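Hallthorpe Stepped Wire Rack, Black
Stock no. 882

Home > Desk and Paper > Racks and Sorters > Stepped Wire Rack

In stock. Usually leaves us the next working morning if you order before noon.

Every household has a pile. Ours was takeaway menus, a gas bill, two birthday cards for people who had already had their birthdays, and a thick wad of paper bags being kept for some grand purpose. The pile lived by the kettle. The Hallthorpe rack won't make you deal with any of it, but it will stand it all upright, and upright paper looks very much like paper that somebody has dealt with.

It's a simple thing. There's a tall wire frame at the back and a lower stepped part in front made of level rails. Large items lean at the back, small items go in front, and you can see the tops of all of them at once. A small loop on the front rail is there for a finger when you want to pull the rack towards you.

We sold the Osico sorter for years and were fond of it, in the way you're fond of a car that only starts on hills. The Osico had solid sides, so anything short sank to the bottom and stayed there until spring. Wire doesn't let you forget things in quite the same way. You may or may not count this as an improvement.

What people put in it

Post, mostly. Envelopes stand well in the stepped part, and folded paper bags do too if you fold them to the same width first. Exercise books go at the back. One customer in Mutville uses hers for baking trays and says it's fine, and another tried dinner plates and wrote us a long letter. It isn't sold as a plate rack. If you want a plate rack, look at the Camargo, stock no. 461, which has closer rails and a good deal more patience with crockery.

Setting it up

It comes in one piece, so there's nothing to screw together and no little bag of spare parts to keep in a drawer until you die. Put it on something flat with the tall side furthest from you. Fill the back first. A rack loaded only at the front feels tippy, and you'll blame us.
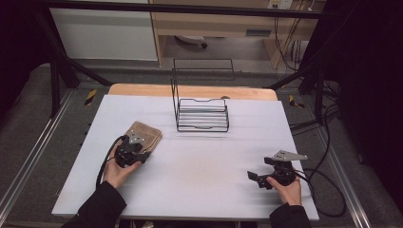 Fold bags and wrapping flat and square them up on the table before you put them in, a small stack at a time. Loose corners catch on the rails and then the whole lot comes out together when you only wanted one. Annag MacRitchie, who packs our orders, does hers in the same fold every time and gets through a shift without swearing. The rest of us are working on it.

Cleaning

Damp cloth, then a dry one. Not the dishwasher, please. Dust gathers where the rails meet the frame and an old paintbrush shifts it.

Delivery and returns

Sent in a plain carton with paper packing, which you are welcome to fold up and keep in the rack. Send it back within 40 days if you don't like it. We'll refund the price but not the postage, and we'd be grateful if you took your gas bill out first. We had one in February. It was overdue.

You may also want

Camargo Plate Rack, stock no. 461
Osico Sorter, last few, stock no. 1708 (see remarks above, and don't say we didn't warn you)

Questions about this item: write to the shop and quote stock no. 882.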